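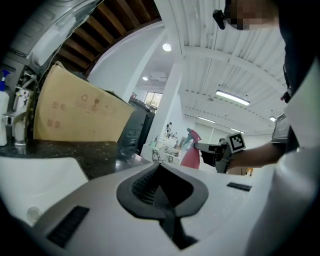 Daltell, May

Chapter 3
Can a Machine Clean Up After Breakfast?

Pick up a spray bottle and you have already solved a hard problem. You found it next to the sink, told it apart from the soap, and closed your hand around it firmly enough to lift and gently enough not to set off the trigger. You probably did all that while thinking about lunch. For a machine, each of those steps can fill a year of work, and that is what makes kitchens such a great place to study robots!

In Chapter 2 we visited the Ilard bottling plant, where a robot arm packs 70 cartons in the time it takes to eat a sandwich. The arm at Ilard is fast and very reliable, but the plant was built to suit it. Every carton is the same size and arrives at the same spot. Move the belt by the width of a finger and the arm will close on air.

Now think about a counter at home. The granite is dark and speckled, the faucet is shiny, and the light comes partly from the ceiling and partly from a window. A pump bottle stands near the sink today and will be somewhere else tomorrow. A red and pink spray bottle with a clear trigger head has to be held at a tilt, between two fingers that can't feel much of anything. People handle this mess so well that we forget it is one.

One way to teach a machine is to let a person do the chore with a hand-held gripper, a tool with the same kind of fingers the robot will use. The person reaches, closes, lifts and wipes, and the recording becomes the lesson. The Mitis project in Daltell collected roughly 50 hours of kitchen chores this way - and the clumsy attempts were kept along with the good ones.

So, are we there yet? For some chores, nearly. Wiping a flat counter is within reach. Emptying a sink full of mixed dishes is much harder, and spraying a stain and then judging whether it is gone is harder still. We will use the Cao scale, introduced in Section 3.2, to compare chores like these fairly.

Before you read on, pick one small job in your own kitchen and do it slowly. Write down every time your hand changes its grip. Keep the list, as you will need it for the first exercise in Section 3.1.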